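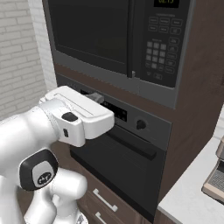
Wall oven and microwave set into a dark brown wood-grain cabinet

A fitted kitchen, also called a built-in kitchen, is a kitchen in which the cabinets, work surfaces and appliances are installed as a fixed assembly attached to the building. It differs from the unfitted kitchen, in which separate pieces such as dressers, tables and free-standing stoves can be moved independently.

History

Storage fixed to the walls of a kitchen long predates the modern form. A household inventory from Vorkstead dated 1511 records two "presses made fast" beside the hearth, listed with the building and excluded from the movable goods. Similar entries are uncommon before the following century.

Coordinated cabinets of standard width came into wide use in the twentieth century, as factory production replaced joinery made on site. Small apartments increased the demand for layouts that used the full height of a wall. The historian Parisa Esfahani compared the plans of 64 kitchens in Vorkstead and found that base cabinets were usually adopted first, with wall cabinets added when the room was next remodeled.

Cabinet types

Base cabinets stand on the floor and carry the countertop. They rest on adjustable legs or on a solid plinth, with a recess at the front for the user's feet. Tall cabinets run from the floor to the level of the wall cabinets or higher and are used for pantry storage or built-in appliances.

Wall cabinets hang from a metal rail or from individual brackets. The load passes through the cabinet back or side panels into the wall, and fixings are chosen to suit masonry, solid wood or stud framing. In frameless construction the doors close over the edges of the box. In face-frame construction a front frame is fixed to the box and the hinges are mounted on it.
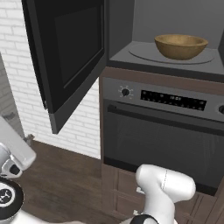 Wall cabinet with the door open and a plate on the shelf

Shelves may be fixed or supported on pins. Long shelves tend to sag under continuous load, and the amount depends on the span, thickness and stiffness of the panel.

Appliances

Built-in appliances are made to fit openings of set dimensions. The installer must follow the clearances given by the manufacturer, which allow heated air to escape and keep adjoining panels within their temperature limits. Appliances in a tall cabinet are supported on load-bearing shelves and secured to the sides.

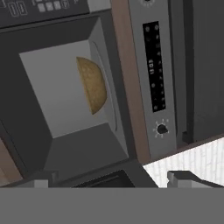
Bread inside a microwave oven

Installation

Base cabinets are leveled from the highest point of the floor. Adjoining boxes are clamped and screwed together before the countertop is fitted. Gaps at uneven walls are closed with filler strips scribed to the surface.

See also

Countertop
Frameless construction
Pantry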